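I spent most of November being told that our cloth handling had a perception problem. Skakoden, the planner we license, puts out a confidence score for every grasp, and the score loves printed cotton.

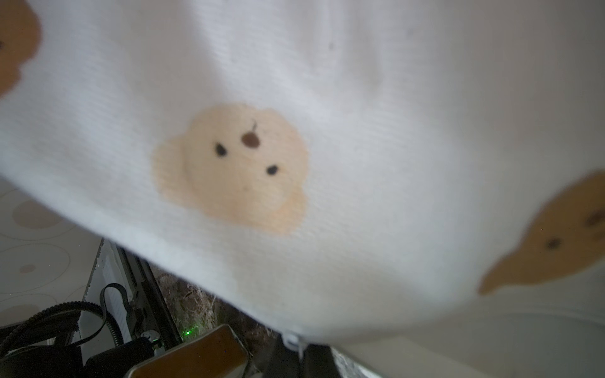
Benedetti wrote in to say the score was never meant to be read alone, and that anyone gating on it should be checking depth as well. Fair enough. I went back through 3431 logged grasps, and depth agreed with the score nearly every time, including on the bad ones. Two signals that fail together are one signal.

So I looked at pinches near a hem, where the planner has folds to choose from.
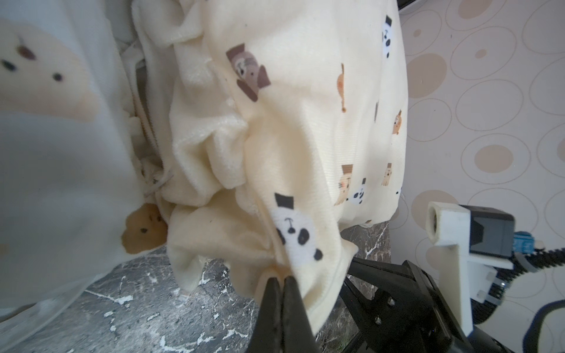
What the replay tool hides

Romley's viewer resamples both arms onto one clock. Very smooth, very pretty. The raw stamps for left and right drift apart by as much as 19 ms.

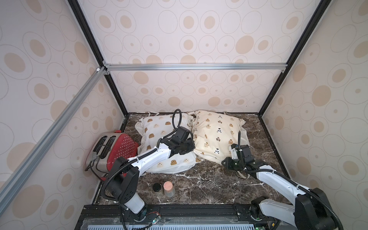
I turned the resampling off and replayed 300 episodes. About a third of the "perception failures" now look like one arm acting on a stale pose. I don't fully trust that number either, as I did the labeling myself.

The Caretti patch is supposed to fix the clock. I have read the release notes twice and still can't tell what it changes. 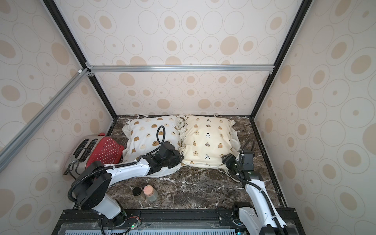
What I'm running next

Same planner, patch off, then patch on, raw stamps both times. No new model until that's done.

Related posts
Confidence scores and other weather
Ticket 793 is still open
Why I stopped tuning the gripper force

Contact | Copyright, all posts | Back to top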